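Harkavville library will keep its Saturday repair mornings through December

Friday, September 5, 2025

Good news for anybody with a slow laptop, a wheezing desktop or a drawer full of phone chargers that may or may not belong to anything: the Saturday repair mornings at Harkavville Public Library are staying put. The library board voted Wednesday night to keep the program going through the end of December, with the same hours, the same big tables by the periodicals and, we are happy to report, the same coffee.

The mornings began in the spring as a four-week trial, and plenty of people (this writer included, if we're telling the truth) figured they would quietly fade away once the weather turned nice and everybody had a garden to see to. Instead the sign-up sheet kept filling, and by July the library had to put out a second one. In all, 98 households have brought something in, mostly computers, with a fair sprinkling of radios, table lamps and one very old adding machine that came all the way from the feed store on Route 9.

"I thought we'd get the same six people every week, and I would have been glad to have them," said Khrystyna Skoryk, who runs adult programs at the library. "Then folks started bringing their neighbors, and the neighbors brought their printers."

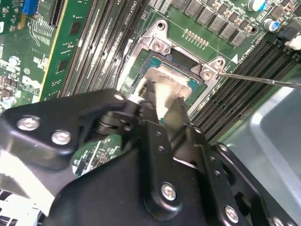 Most of what comes through the door is a good deal simpler to put right than its owner feared. Dust is the great villain, followed closely by old batteries and by the sort of software that sneaks in alongside something free. Rigoberto Palomino, who spent most of his working life fixing office equipment and now sits at the first table on Saturdays, likes to begin by asking people when they last shut the thing off. A surprising number of them can't remember!

The board's one real worry was money. Parts for the trial came out of the library's general supply budget, and that couldn't go on forever, however fond everyone had grown of the program. Skustadach, the hardware store on Mill Street, has offered to cover small parts such as cables, fans and fuses for the rest of the year, and Gasteleo, the bakery next door to it, will go on sending over whatever rolls are left from Friday. Anything costlier than a small part will still be up to the owner, who will be told the price first and is free to say no thank you and take the machine home again.

There will be a few changes. Visits will now be booked in 45-minute slots, so that people aren't left sitting all morning with a computer on their laps, and each household may bring one item at a time. Youssra Ouali, who teaches at the middle school, will also offer a beginners' class at 11 on backing up photos and family papers. She asked for it herself after watching one too many people come in with a dead hard drive and every picture of the grandchildren on it.

Jhair Condori, whose desktop came back to life in June, was at Wednesday's meeting to put in a good word. He had already priced a new one, he told the board, and had more or less made his peace with spending the money. He spent it on a canoe.

The mornings run from 9 to noon every Saturday the library is open. Slots can be booked at the front desk or by phone, and a few are held back each week for people who simply walk in. Bring the power cord, please, and the password if you know it. Items too far gone to fix can be left in the recycling bin by the back entrance.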